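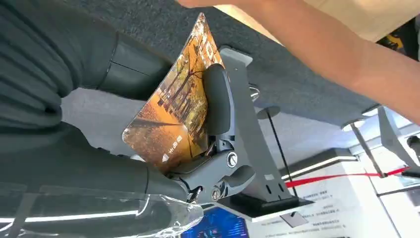
Letting Go of the Old Phone: Notes from the Limton Repair Evening

Print this item | E-mail to a friend

February 1, 2025

Well, friends, we had more than 9 tables' worth of people at our winter repair evening, and I am still finding tiny screws in my coat pockets! Thank you to everyone who came out in that sleet, and a special thank you to Dymphna Carroll, who brought two pots of barley soup and then stayed until the last chair was stacked.

Most of you had come with a phone, and most of the phones had the same trouble, a tired battery. I had planned a little talk on toasters (it will keep until spring), but the questions about phones kept coming, so we talked about those instead, and I promised to write some of it down.

The first thing is to slow down. So many of us get a new phone in December, put the old one in a kitchen drawer and forget it until the cousins visit. A phone left at zero for months is hard on its battery, so if you mean to keep it as a spare, charge it to about half, switch it off and put it somewhere cool and dry. If the back has started to bulge, please don't charge it at all, and don't press on it or try to pry it open. Keep it away from anything that burns and take it to the county drop-off as soon as you can.

The second thing is your pictures. Mikkel Bech told us he had 3,975 photos on his old phone and not one of them saved anywhere else, including the whole of his daughter's wedding on Cudell Lake. He sat down with a borrowed laptop and a bowl of that soup, and by the end of the evening they were all copied over. Do this before you do anything else, and open a few of the copies to be sure they are really there. Then sign out of your accounts, take out the little card if there is one, and erase the phone from its settings menu.

After that you have choices. A phone that still holds a charge makes a fine kitchen radio, or an alarm clock for a grandchild, or a recipe book you don't mind getting flour on. If you would like to pass yours along, the Woltia Street library has a collection box just inside the door, and they took in 532 phones and tablets last year, which I think is wonderful for a town our size. Chargers are welcome too, as long as the cords aren't frayed.

Our next evening will be in the Halás Room again, with 4 extra tables and, if I can talk my brother into it, a proper sewing machine corner. Bring your lamps, bring your zippers, and do bring back the blue soup ladle if it went home in your bag.

Contact the newsletter desk | © 2025 Limton Repair Evenings | Back to top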